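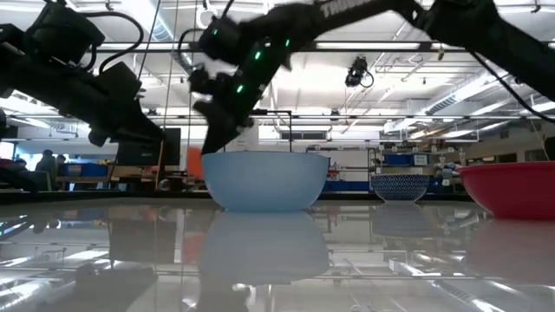 Greifer verliert Schüssel: Fehlersuche am zweiarmigen Tischaufbau

Der Fehler heißt bei uns intern »der Kellner«. Der Arm fährt sauber an, schließt die Finger über dem Schüsselrand, hebt an und lässt auf halber Höhe los, mit der Gelassenheit eines Menschen, der ohnehin kündigen wollte. Die Steuerung meldet dabei »Griff OK«. Wer das liest und trotzdem Scherben zusammenfegt, ist auf dieser Seite richtig.

Die Anleitung gilt für unsere beiden schwarzen Arme mit Grerkent-Steuerung und Handgelenkkamera. Auf älteren Ständen fehlt das Menü »Griffprüfung«, dort bitte zuerst aktualisieren und dann wiederkommen.

Vorher: Strom ist keine Meinung

Beide Arme in Parkposition fahren, Not-Halt drücken, Freigabe abziehen. Beide, auch den, der gerade nichts tut. Brayden Landry hat im Juli nur den rechten gesperrt und sich dann vom linken an der Schulter anstupsen lassen. Passiert ist ihm nichts, das Formular dazu hatte trotzdem zwei Seiten.

Schritt 1: Protokoll lesen

Unter »Verlauf« den letzten Greifversuch öffnen. Interessant sind zwei Werte: der Fingerabstand beim Schließen und der Motorstrom danach. Bleibt der Strom unter 400 mA, hatte der Greifer nie etwas Nennenswertes zwischen den Fingern. Er hat nur die Sollposition erreicht und sich dafür gelobt.

Liegt der Wert darüber und die Schüssel fällt trotzdem, weiter mit Schritt 3.

Schritt 2: Durch die Handgelenkkamera schauen

Jetzt wird es kurz unbequem, denn der Arm sieht weniger, als man ihm zutraut. Das Livebild aufrufen und prüfen, ob beide Fingerspitzen sichtbar sind und symmetrisch stehen. Steht eine höher, ist die Kamera verdreht oder ein Finger locker. 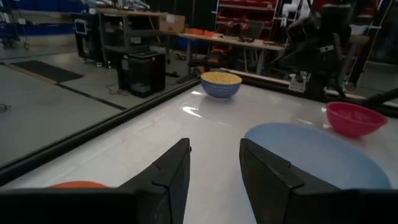
Danach die Spiegelungen. Unsere Tischplatte glänzt wie ein frisch poliertes Klavier, und die Erkennung hält helle Lichtflecken gern für einen Rand. Kerubo Laizer hat einen halben Vormittag lang Parameter gedreht, bis Bogdan Jitaru die Belichtung der Kamera fest einstellte. Seitdem gilt: Automatik aus, Wert notieren, Finger weg.

Auch der Inhalt zählt. Eine volle Schüssel wiegt mehr als eine leere, was alle im Raum wussten außer dem Objektprofil. Für gefüllte Gefäße das Profil »schwer« wählen und das Anheben auf langsam stellen.

Schritt 3: Finger prüfen

Bei gesperrtem Arm an jedem Finger wackeln. Spiel darf nicht spürbar sein. Die Innenflächen mit einem fusselfreien Tuch abwischen, ohne Silikonspray. (Ja, es stand neben dem Aufbau. Ja, jemand hat es benutzt. Hélène Chan hat es inzwischen in den Schrank geschlossen.)

Lockere Schrauben einzeln lösen, mit Sicherungslack neu setzen und 12 Stunden aushärten lassen. Nach zehn Minuten weiterzumachen ist möglich und führt direkt zurück zu Schritt 1.

Schritt 4: Griffhöhe neu einlernen

Not-Halt entriegeln, Einrichtbetrieb mit reduzierter Geschwindigkeit wählen, Zustimmtaster in die Hand. Die Griffhöhe für jedes Gefäß einzeln einlernen, auch für Schüsseln, die »fast gleich« aussehen. 2 mm zu hoch genügen, und die Finger rutschen über den Rand. 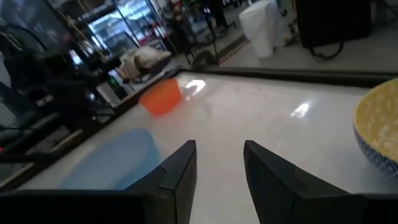
Schritt 5: Probelauf

Zuerst mit leeren Kunststoffschüsseln, zehn Durchgänge, beide Arme einzeln. Erst danach beide zusammen. Fällt eine Schüssel, wird von vorn gezählt, auch kurz vor Feierabend.

Während des Laufs greift keine Hand auf den Tisch. Rollt etwas herunter, bleibt es liegen, bis die Arme stehen.

Wenn alles nichts hilft

Protokoll exportieren und an Nanna Eyvindsson schicken, mit Firmwarestand und Motorstrom. »Geht nicht« als Fehlerbeschreibung wird mit »Schade« beantwortet.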